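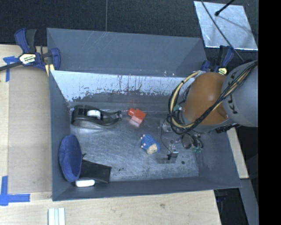
Rothe Benchtop Sorting Bin, Sloped Wall, Grey

Sold by Cutusell Workshop Supply
Product code: Rothe 748
Availability: In stock, ships from our warehouse
Unit of sale: Each

Overview

The Rothe 748 is an open sheet-metal bin for holding small mixed items on a bench or table. The walls flare outward from a flat floor to a wide rim. Items dropped against a wall tend to slide back toward the floor, and anything lying on the floor can be reached from above at a shallow angle.

The bin is intended for loose goods of differing shape and size: stationery, tape dispensers, toy bricks, small toys, straps, pouches, offcuts, hardware. It has no internal dividers. Customers who need separated compartments should look at the Zekaser tray range.

Construction

Body: folded sheet steel
Walls: sloped on all sides, grey
Floor: flat, bare metal
Rim: wide folded flange, hemmed outer edge
Lid: none supplied (see Accessories)
Orientation: may be used from any side

The floor is left unpainted. Paint on a working floor chips under metal parts and the flakes end up among the contents. A bare floor will pick up scratches from the first day of use. These are cosmetic and are not covered by warranty.

Dimensions and load

Length across rim: 1,000 mm
Width across rim: 754 mm
Drawings are available on request in PDF or DXF format.

Place the bin on a level surface that supports the full underside. A solid timber bench is suitable. Trestles and open-frame stands are not, unless fitted with a continuous top. Do not lift the bin by the rim while it is loaded.

Surface condition and rust

Bare steel will rust if it is left damp. The usual pattern is brown streaking on the lower part of a wall, where moisture has run down and collected. Streaks do not affect the strength of the bin, but they can mark fabric, paper and light-coloured foam.

To remove light rust:

Empty the bin completely.
Wipe out dust and grit with a dry cloth.
Rub the affected area with a fine abrasive pad, working along the streak.
Wipe with a cloth dampened with mineral spirits and allow to dry.
Apply a thin film of corrosion inhibitor if the bin will be stored. Leave the floor dry if it will be used for paper goods or fabric.

Do not hose the bin out. Do not use chlorine bleach. Heavy scale should be wire-brushed and the wall repainted with a metal primer and grey enamel.

Floor fittings

The floor can be drilled to take a small bracket, a cable tie point or a pass-through for thin wire. Keep holes clear of the fold lines. Deburr both faces and fit a grommet wherever wire passes through. Fittings that stand proud of the floor reduce the clear area and can catch straps and loops, so place them to one side if the bin is used for soft goods. Factory drilling is available for orders of 2 bins or more. Supply a marked-up drawing with the order.

Notes on contents

Round items settle wherever the floor is lowest, so check the bench with a level before use. Flat-backed items, such as erasers and foam blocks, can end up under straps and are easily missed when the bin is cleared. Padded or fabric-covered items will rest against a sloped wall and may stay there without reaching the floor. Tape dispensers with a cutting edge should be laid on their side with the blade facing the wall.

Accessories

Kutex floor mat, ribbed rubber, cut to fit. Reduces noise and scratching.
Kutex anti-slip feet, adhesive, set for one bin.
Rothe drop-on lid, grey enamel. Not suitable for bins with fittings above rim height.
Touch-up enamel, grey, brush-in-cap bottle.

Warranty and returns

The bin is warranted against split folds and failed welds under normal bench use. Scratching, surface rust and customer-drilled holes are excluded. Unused bins may be returned in the original carton. Factory-drilled bins are made to order and cannot be returned.

Shipping

One bin per carton, corner protected. Bins nest when empty, and orders on a pallet are shipped nested with a card interleaf. Inspect the rim and corners on delivery and note any dents on the carrier's docket before signing. The current finish has been supplied since November. Earlier stock has the same dimensions and accepts the same lid and mat.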